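Player Registration and Transfers: Frequently Asked Questions

Lollwood District Football League

When can a new player be registered?
Registration opens in June and stays open until the end of March. A player is eligible once the club secretary sees the status "Confirmed" in the registration portal. "Submitted" and "Under review" do not count as eligible.

How long does confirmation take?
Up to 5 working days for a first registration. Transfers between two clubs in the league normally follow the same timetable. Requests sent after 3 p.m. are dated to the next working day.

How many players may a club register?
Each senior squad list is limited to 24 names. A player removed from the list may be replaced, but the removed player cannot return to the same squad until 14 days have passed.

Can a player be registered with two clubs?
Not within the same division. Dual registration is allowed between a senior club and a youth club if both secretaries approve it in the portal. The player must name one of them as the primary club. Cup eligibility follows the primary club only.

What does a transfer require?
The new club opens the request. The current club then has the opportunity to object on one of two grounds: unpaid fees or an unserved suspension. Other objections are not considered. If no objection is entered before the deadline, the transfer goes through automatically.

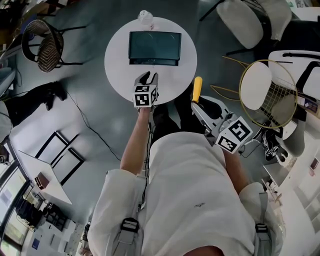
At the round table, seen from overhead.

Does a suspension carry over after a transfer?
Yes. Any matches left to serve move with the player, and are counted against the new club's fixtures in the same competition type. A league suspension is not reduced by friendlies or by matches in the Humphreys Cup.

Can a suspended player train or play in friendlies?
Training is always permitted. Friendlies are permitted unless the disciplinary notice states "all football activity." Check the wording of the notice before naming the player.

What happens if an ineligible player takes part?
The match is normally recorded as a 3-0 loss for the offending club. In the Humphreys Cup the club is removed from the competition. Being named as a substitute does not count as taking part unless the player enters the field.

A player is arriving from outside the league. What changes?
An external clearance is needed from the previous association. Clubs in the Jindov and Jetton divisions use the same form as everyone else, but must attach the clearance as a separate file. Scans should be in PDF format.

Can a decision be appealed?
Yes, in writing, by the club and not by the player. The decision stands while the appeal is being heard. See "Appeals and Hearings" for the form and the fee.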